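About Skevska Touring Transport

Skevska Touring Transport moves bands, crews and backline between shows. The company operates 19 vehicles, all of them passenger vans or van-and-trailer sets, from a yard in Ravby. A second yard in Sutherland handles repairs and overnight parking.

Fleet
Every trailer has two axles, electric brakes and a separate breakaway battery. Gross weight is recorded at load-out and again after any change to the gear list. Winter tires are fitted before the first mountain booking of the season and stay on until the last.

Drivers
Drivers are employees. Shifts are planned in Saltosance, our routing software, which flags any leg longer than 379 miles for a second driver. Road closures are checked before departure and at each fuel stop. The driver decides whether a leg goes ahead.

Load Security
Amplifiers and drum cases travel against the bulkhead, strapped to floor rails. Loose items go in lidded bins. Straps are inspected monthly and replaced when worn.
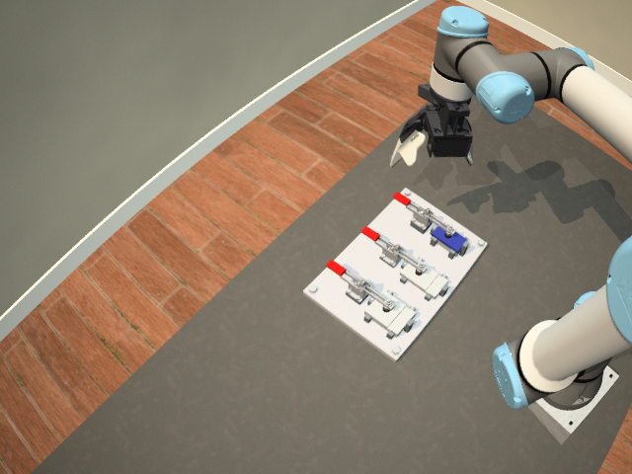
Bookings
Send the route, party size and gear list. Quotes are held until the end of the month in which they are issued.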